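Keeping the water honest: an interview with Rosimeire Paiva

Published 2022-02-02

The Bendurgate Water Trust is responsible for the quality of private and shared supplies across the upper valley, from the farms above Nekberg to the villages along the old canal. Rosimeire Paiva has led its sampling service for four years. She spoke to the Trust's newsletter about rural wells, the training of samplers and the changes that households may expect from March.

Ms Paiva came to the Trust from a hospital laboratory, and she describes the move as a change of pace more than of subject. "In the hospital the samples came to me," she said. "Now a good part of the work is finding the right gate, and then finding the person who knows where the well is. Some of the covers have not been lifted in years."

The Trust's register lists 443 private supplies. Most serve a single house, while a smaller number serve a row of cottages, a school or a place of work. Under the present arrangements, shared supplies are visited every year and single-household supplies on request. Ms Paiva would like to see more requests. "People tell me that their grandparents drank from the same well and lived to a great age. I am glad to hear it, but the land around that well may have changed a good deal. There may be a new septic tank, or a field that used to be hay and is now grazed up to the wall."

Asked what most often goes wrong, she pointed to small matters of upkeep: cracked covers, missing vermin screens and filters left in place long after their date. Heavy rain makes each of these worse. The Trust's advice after flooding remains to boil drinking water until a clear result has been received.

Samples are taken to the laboratory at Teixeira House, where Rogério Queiroz manages the bench work. Mr Queiroz joined the conversation for a short time and spoke chiefly about labelling. "A result is only as good as the label," he said. "If the form says kitchen tap and the sample came from the yard, we may give a family the wrong advice. We would sooner ask for a second visit than guess."
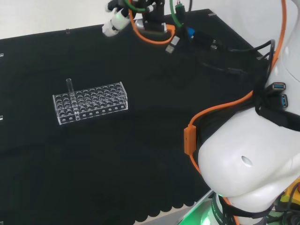
Training and recruitment

New samplers spend their first weeks in the company of an experienced colleague. They learn to clean and flame a tap, to let the water run before filling the bottle, and to keep samples cool on the road. Ms Paiva considers the conversation at the door to be of equal weight. "You are a guest," she said. "You are also asking someone about their drains. It helps to take your time."

Recruitment has been difficult. Two posts based at Trerkunum were advertised last year and only one was filled - a result that she attributes to the distances involved and the early starts. The Trust now offers a shared vehicle and a later collection round in winter.

Changes from March

From March, householders will be able to request a visit by telephone as well as by post. Results will be sent within ten working days, with a covering letter in everyday language. The charge for a standard test of a single-household supply will be held at 60 pounds, and a repeat test after repairs will be free of charge.

Ms Paiva has asked that well owners note the date of any repair and keep it with their last result. "A page in a kitchen drawer is quite enough," she said. "When we come back, that is the first thing we shall ask to see."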